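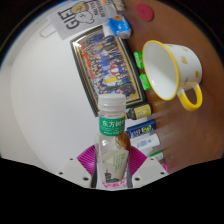 Photo: author's own, Illgate

Nov 10, 2021. Sorted the long table by the wall. The tea bottle is the item I keep putting off: clear plastic, white ribbed screw cap, green band. I have been meaning to measure it for the shelf from Godoy, which has 400 mm between supports and takes things up to 3 kg.

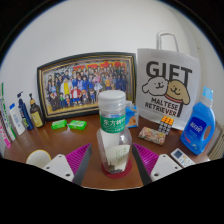
Bottle on the red coaster, gift bag and cube to the right.

The coaster stays. The detergent goes back under the sink at the far end. The cube and the floral pouch can share a box. The framed group picture needs a proper hook; Etier lists one at 419 pence, too much for a hook. Will ask in Budbridge.

We use cookies to remember your settings. Accept | Manage
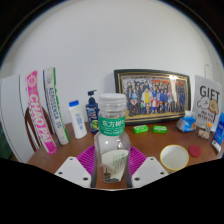

Bottle over the reddish-brown top.

The upright panel of print is too small for me without glasses. The table surface has taken polish unevenly, two coats at one end and one at the other. Third coat in December. 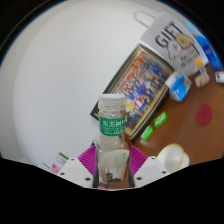 Tea bottle, green label, picture behind.

Decided on two shelves, the lower for bottles. Gift bag to be emptied or handed over before then. Spirit level still missing.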